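Notas del ponente. Sesión técnica: recogida de demostraciones con pinza de mano. Proyecto Ollach.
Duración prevista: 70 minutos con preguntas.

Diapositiva 1. Título

Presentarse en una frase. Indicar que la charla trata solo de la recogida de datos. El entrenamiento de la política se expone en la sesión de Clurnodgate, en octubre, y las preguntas sobre arquitectura se remiten a ella.

Diapositiva 2. Punto de partida

El encargo de Durkeck pedía un conjunto de 4000 episodios de manipulación doméstica con dos manos. Se descartó la teleoperación por coste de puesto: cada brazo maestro inmoviliza un brazo esclavo, una mesa y un técnico. La pinza de mano separa la recogida del robot. El operador ejecuta la tarea con sus propias manos, sujetando una pinza en cada una, y lo que se registra es vídeo, apertura de los dedos y trayectoria de la herramienta.

Decir en voz alta: el episodio es la unidad de trabajo. Empieza con las pinzas en reposo y acaba con las pinzas en reposo. Todo lo que quede fuera se recorta.

Diapositiva 3. Qué ve la pinza

Recordar que la cámara va solidaria a la herramienta. No hay horizonte estable y la óptica es muy angular, con fuerte curvatura. Dejar la imagen en pantalla mientras se explica el apartado siguiente.

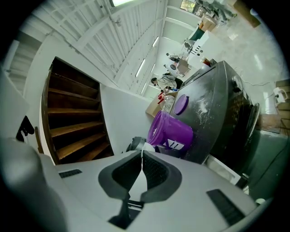 La calibración de la óptica se hace por unidad, no por modelo. En las primeras pruebas se usó un único juego de parámetros para todas las pinzas y el error de reproyección en la periferia resultó inaceptable. La periferia importa más de lo que parece, ya que el centro lo ocupan con frecuencia los propios dedos. Señalar con el puntero las almohadillas negras y la línea blanca estrecha donde se juntan: con los dedos cerrados, esa línea sirve de comprobación rápida de que la cámara no se ha movido en su soporte. Señalar después las tiras fluorescentes y las nervaduras del techo, que son estructura fija y dan rasgos de seguimiento al estimador de trayectoria. El cubo morado con la etiqueta 11 está volcado en primer término; la tapa, aparte, sobre la máquina negra.

Si preguntan por la privacidad: las caras se difuminan antes de la entrega a Durkeck. El difuminado se aplica por lotes y se revisa a mano en una muestra.

Diapositiva 4. Estimación de la trayectoria

Dos fuentes. La primera es odometría visual e inercial en la propia pinza. La segunda es la vista de cabeza, con marcadores fiduciales montados en las herramientas. La odometría deriva en episodios largos y falla ante paredes lisas. Los marcadores no derivan, pero se pierden por oclusión o cuando la mano sale del campo. Se fusionan con un filtro por ventana deslizante y se guarda, junto a cada pose, qué fuente la sostiene.

Criterio de descarte: si ninguna de las dos fuentes es válida durante más de 5 fotogramas consecutivos, el episodio pasa a revisión. No se interpola por encima de ese límite.

Diapositiva 5. Vista de cabeza

Pasar a la segunda imagen. Dar tiempo al público para localizar las dos pinzas antes de seguir hablando.

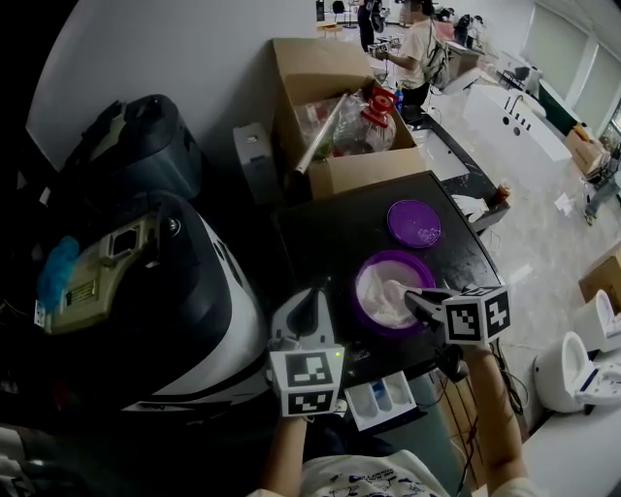 Vista de cabeza. Pinza derecha sobre el paño del cuenco morado; un cubo de marcadores en cada pinza.

Explicar la elección del cubo frente a la placa plana. Con una placa, un giro de muñeca deja el patrón de canto y la detección se pierde. Con el cubo casi siempre queda alguna cara orientada hacia la cámara. El precio es volumen y masa en la herramienta, y los operadores lo notan en sesiones largas.

Comentar el paño. Los objetos deformables son el caso peor del conjunto: no admiten una pose de referencia y el éxito se decide por una condición final, anotada por una persona. En la guía de anotación de Llorente la condición se redacta siempre como algo comprobable en el último fotograma.

Mencionar el fondo: cajas, frascos, gente trabajando. No se despeja. Las primeras tandas se grabaron en un rincón limpio y la política resultante confundía cualquier objeto ajeno con el objetivo.

Diapositiva 6. Sincronización

Tres relojes: pinza izquierda, pinza derecha, cabeza. Se alinean al inicio de sesión con un gesto de apertura y cierre simultáneo, visible en las tres cámaras. El desfase residual se estima otra vez al final y se reparte linealmente. Si difiere del inicial por encima de la tolerancia, se invalida la sesión completa.

Avisar de que este punto suele generar preguntas. Tener preparada la gráfica de deriva del anexo.

Diapositiva 7. Protocolo del operador

Leer la lista sin comentarla:
Comprobar la batería y el almacenamiento de ambas pinzas.
Hacer el gesto de sincronización.
Colocar los objetos según la ficha de variación.
Ejecutar la tarea a velocidad natural, sin pausas de cortesía entre manos.
Si se cae un objeto, recuperarlo con la pinza y continuar.
Cerrar el episodio con voz o pedal.

Insistir en el penúltimo punto de ejecución, el de la recuperación. Los operadores nuevos tienden a anular el episodio al primer fallo. Esas recuperaciones son las muestras más escasas del conjunto y se etiquetan aparte.

Diapositiva 8. Variación

Cada ficha fija 3 factores: posición inicial de los recipientes, orientación y contenido. El resto queda libre. Se probó a fijar también el orden de las manos y se abandonó, porque producía movimientos rígidos y tiempos artificiales.

Diapositiva 9. Pendiente

Falta medir la fuerza de agarre; ahora solo se infiere de la apertura. Falta un detector automático de lente sucia. El soporte de cámara se rediseña para la siguiente tanda de Ollach y obligará a repetir la calibración de todas las unidades.

Abrir turno de preguntas. Dejar en pantalla la diapositiva 4.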